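Cistero confirma empréstimo de Ryota Chiba até ao final da época

Março de 2025

O Cistero chegou a acordo com o Brotdale para o empréstimo do médio Ryota Chiba até ao final da temporada. O jogador, de 28 anos, vai usar a camisola 58 e fica já às ordens do treinador Everaldo Macedo.

Chiba fez a formação no Tsuji e transferiu-se depois para o Brotdale, onde perdeu espaço após uma lesão no joelho. O contrato de empréstimo não inclui opção de compra – os dois clubes voltam a falar em maio.

«Precisávamos de um jogador que soubesse guardar a bola no meio-campo. O Ryota conhece o campeonato e pode jogar em 2 posições», afirmou Everaldo Macedo. 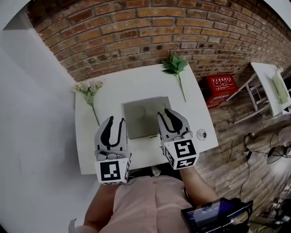

Estreia e bilhetes

O médio está inscrito e pode ser convocado para a receção ao Flalthorpe. O clube reservou 602 lugares para os adeptos visitantes, na bancada norte. Os sócios com quotas em dia levantam o bilhete na secretaria, mediante apresentação do cartão.

Faizal Sembiring continua de fora, a recuperar de uma entorse no tornozelo.

A apresentação de Chiba à imprensa decorre na sala de conferências do estádio, antes do treino da tarde. Os pedidos de acreditação devem ser enviados a Ghada Salameh, do gabinete de comunicação do Cistero.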